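Unit 6: The Celebrity Home Feature

Reading for this unit: the Goodall chapter on access journalism, plus the two sample features in the course packet. Bring the packet on Wednesday.

1. What the form is

A celebrity home feature is a piece built on a visit, or on the idea of a visit, to the house of someone the reader knows from television, film, music or sport. It runs between a news item and a profile. It usually has very little news in it. The hook is a purchase, a sale, a renovation or a new season of a show, and the rest is background the writer already had.

Editors like the form for plain reasons. It is cheap, it can be held for weeks without going stale, and it gets searched for long after it goes up. A piece on a TV host's kitchen will be read again every time the host is in the news for something else.

2. Where the facts come from

Four kinds of source turn up again and again:

Property records. Sale price, date of sale, lot size, name of the buyer or the buyer's trust. Public in most counties, but slow to be updated.

The listing. Room counts, square footage, the agent's adjectives. Listings are advertising. Use the figures, check them, leave the adjectives.

The subject's own posts. Good for the look of a room at one moment. Poor for dates, as people often post old pictures.

The show itself. If the person hosts a program, the home may have appeared in it. Be careful: what appears on screen as "home" may be a set or a rented house.

A feature written from these four without anyone going near the building is known as a desk piece. Most of what you read is desk pieces. There is nothing wrong with them if the writer does not pretend to have been there.

3. Case: the Restus features

Mizanur Begum wrote a run of home features for the weekly supplement Restus, and we will use two of them. The first covers the presenter Nigel Inskip, host of the furniture show Ludo, in the year he moved out of the city. Begum had no interview. She had the listing, the sale record and the first season of the show.

Read her opening paragraph and mark every sentence that could only have been written by someone who had stood in the house. There are none. She says what the listing says and says where she got it. She gives Inskip's job in one clause and gets to the house by the second sentence.

Then read the second feature, written after Inskip agreed to let her in. The opening is slower. She spends a full paragraph on the hallway. The facts are nearly the same, but she can now say how one room leads to the next, and she uses that to order the piece. 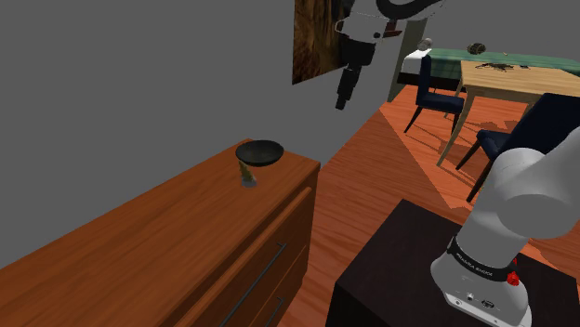

Description is where most student drafts go wrong, and it goes wrong in the same direction each time: the writer lists everything. A reader of a home feature wants to know what sort of room it is and what the owner chose to put in it. Pick one or two pieces and be exact about them. "A wooden dresser with long black bar handles and a dark bowl on a pedestal near one corner" gives a reader enough to build the rest of the room. "Tastefully furnished" gives them nothing. Do not guess at age, maker or price from appearance. If you don't know the wood, write "wooden." Begum calls a table in Inskip's dining room "a long table" and leaves it there. Her notes show she asked about it twice and got no answer.

4. The quote problem

Subjects of home features say the same things. They fell in love with the light. They wanted somewhere the family could be together. They are still working on the yard. These quotes are usable once each, and short.

Better questions ask about a decision. What did you change first? What did you leave alone? What did the last owners leave behind? Inskip's only good quote in the second feature comes from the last of these.

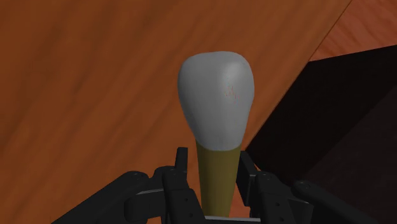 He names a box of old keys, none of which fit any door in the house, and says he has kept them in case. Begum puts this near the end and does not comment on it. The earlier draft, which is in the packet, had a line after it explaining that the keys stood for Inskip's love of the past. Her editor took the line out.

Note also that the question was asked late in the visit. She had her opening and her room order by then and was, by her own account, getting ready to leave.

5. Privacy

House style at most outlets follows some version of these rules. Learn the ones for the place you are writing for.

Name the town or area, never the street.
No pictures or descriptions that show gates, alarms or the way in.
Children's rooms are left out unless the subject raises them, and usually even then.
A price already on the public record may be given. A price someone told you may not, unless you have it from a second source.

The Truvov case, which we covered in Unit 2, began with a street name in a photo caption. Captions are part of the copy and get checked like the copy.

6. Charity and side projects

Nearly every feature includes a paragraph on a cause the subject supports. It is often lifted from a press release. Check three things: that the organization exists under that name, that the subject's role is described correctly (patron, ambassador and board member are different jobs), and that the connection is current. If you can't confirm the role, write that the subject has supported the group and say when.

Assignment

Write a desk piece of 600 words on the home of a public figure of your choice. Use at least two of the four source types in section 2 and attach a source sheet. No invented visits. Mark any detail you took from a photo and say where the photo was published.

Drafts are exchanged with a partner at the start of the next session. Partners should underline every adjective and ask where it came from.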